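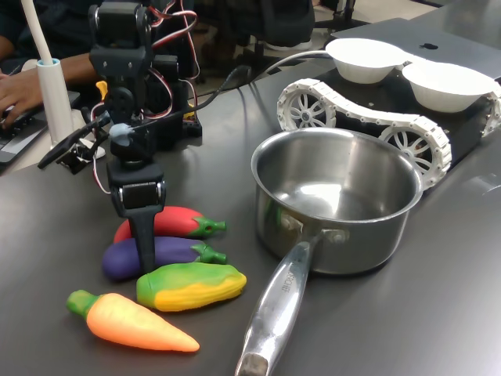
Last updated Jun 25, 2021. Questions about the arm and the tracked base go to Damián Espinoza first, then to Leokadia Kaczorowski.

# Skokwood shared workshop: robot arm build FAQ

## What is the arm made of?

Hobby servos and black brackets, bolted together in a stack. Jenő Katona did most of the mechanical assembly over three evenings. The brackets came from the old Drultent arm, so a few of them have holes that don't line up with anything.

## Why toy vegetables?

They are light, they don't roll far, and the colors are easy for the camera software to tell apart. The two eggplants have the same outline, so we use them to check that the arm is picking by color and ignoring shape. The carrot and the corn are the easy ones.

## What is the task?

Pick up a vegetable and drop it in the saucepan. The pan is a regular stainless steel one. It reflects light, and that confused the vision code badly in the first week. Turn the lamp toward the wall if you get false detections near the rim.

## Do the arm and the tracked base work together?

Not yet. The base drives on its own and can carry the paper bowls on top at low speed. Hajnalka Bárány is writing the part that lets the arm unload them. She expects to have something to try in July.

## Can I run it from my own laptop?

Yes. Plug into the controller box behind the arm and use port 2663. Both Mac and PC laptops work. Only one person should have the control program open at a time - if two are connected, the arm takes commands from both.

## How do I start it safely?

1. Clear everything you don't want knocked over out of reach.
2. Turn on the servo supply, then start the program.
3. Send the home command and wait until the arm stops.
4. Keep one hand near the keyboard. The space bar stops all motion.

Keep your fingers away from the gripper while the servos are powered. It is stronger than it looks.

## The wrist shakes when it is holding still. Is it broken?

Probably not. Check the servo wires near the top joints first. They loop outward and can snag on a bracket. If the wires are free, lower the gain in the settings file to 500 and try again.

## The controller lid is off. Should I put it back?

Please leave it. Daiane Nogueira is still changing the wiring. Don't set tools or drinks next to it.

## Can I borrow the arm?

No, but you can book the table. The sign-up sheet is by the Timmermans drill press, and the limit is three hours per booking.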